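Home safety visit, foster/adopt file 17 — second walk-through, Friday

- [x] Smoke alarms, both floors. *Pressed them myself. Family said "all fine" last time and one was dead.*
- [ ] Medicine locked up. *Cabinet has a lock. Key was in it.*
- [x] Water heater at safe setting. *Per Mr. Torvik. I'd like to see a thermometer.*
- [ ] Window stops, child's room. *"On order" from Burix. Same answer in January.*
- [x] Crib slats, mattress fit 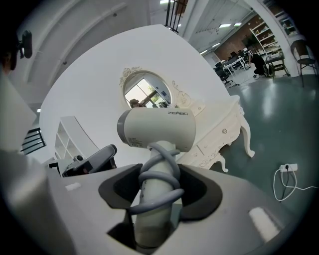 **Placement & Home Study Team — Rønning Family Services**

- [ ] Pool gate self-closes. *Two tries out of three. Not a pass.*

Recheck in 10 days. I. Blomqvist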